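Section 3: Setting Up Your Flavus Countertop Water Filter

Before you start, thank you for bringing a Flavus into your kitchen! We know a new appliance can feel like one more thing to find a home for, so we've kept this part of the guide as friendly as we can. Set aside a quiet part of the day for it, put the kettle somewhere out of the way, and read the whole section through once before you open the cartridge pouch. Revised November 2018 to cover the Ondus faucet adapter.

## 3.1 Finding a good spot

The filter likes a flat, steady surface within reach of your faucet. The hose that comes in the box is 48 inches long, and most people find that plenty, but do measure first if your sink is in an island or a corner. Keep the housing out of direct sun – a bright windowsill looks lovely, but the clear bowl can grow a green film over a long summer.

> **Caution:** Do not set the filter on or beside a stove, toaster oven, or dishwasher vent. The base can soften if it gets too warm.

## 3.2 Fitting the faucet adapter

1. Unscrew the aerator from the end of your faucet, turning it to the left as you look up at it. If it's stubborn, wrap a rubber band or an old dishcloth around it for grip.
2. Check that the old washer came out with it. Washers love to stay behind, and two stacked together will almost always drip.
3. Press the new flat washer into the Ondus adapter, then screw the adapter on by hand.
4. Push the hose onto the adapter until the collar clicks, and give it a gentle tug.

> **Note:** The adapter fits standard threads, inside or outside. It won't fit pull-out sprayers. If you have one of those, look for the Swai side connector, which is sold separately and comes with its own instruction sheet.

## 3.3 Putting in the cartridge

1. Wash your hands, then rinse the bowl and lid in warm water with a drop of dish soap. Rinse again until there are no suds left.
2. Tear open the pouch and slide the cartridge out by its plastic rim. Try not to touch the mesh at either end.
3. Stand the cartridge in a pitcher of cold water for 3 minutes. You'll see a stream of little bubbles coming up, and that's just air leaving the carbon.
4. Lower the cartridge into the bowl with the arrow pointing up, and turn it to the right until it stops.
5. Check that the black O-ring is sitting evenly in its groove, then screw on the lid. Hand-tight is tight enough! A wrench will crack the lid, and we're sorry to say that the warranty doesn't cover cracked lids.

## 3.4 The first flush

A new cartridge always sheds a little carbon dust, so the first water through may look gray or cloudy. It's harmless, and your houseplants won't mind it a bit.

1. Open the cold tap halfway and pull out the diverter knob.
2. Let the water run through the spout for 10 minutes.
3. Close the tap, wait a moment, and look for drips at the adapter, the collar, and the lid.
4. Run a small amount into a cup and taste it. If it still seems dusty, flush for another 2 minutes.
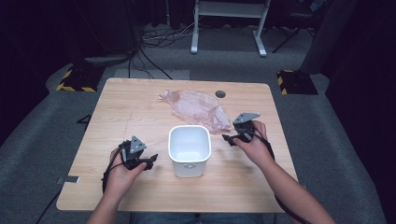 Never run hot water through the cartridge, even for a second or two while the tap is warming up or cooling down. Heat loosens what the carbon has already caught. If it happens by accident (and it does, in a busy kitchen), switch to cold and flush again before you drink any.

## 3.5 Setting the reminder dial

One cartridge is good for 995 gallons. Turn the small dial on the lid to the month you'll want to change it. A household that fits its first cartridge in June and drinks a fair amount of tea will usually be ready for a new one by December, but slow flow is a better guide than the calendar, and very hard water will shorten things.

Spare cartridges, washers, and O-rings can be ordered from Skercombe using the card in the back pocket of this guide. Please have your model number handy – it's on the underside of the base, so jot it down before you fill the bowl.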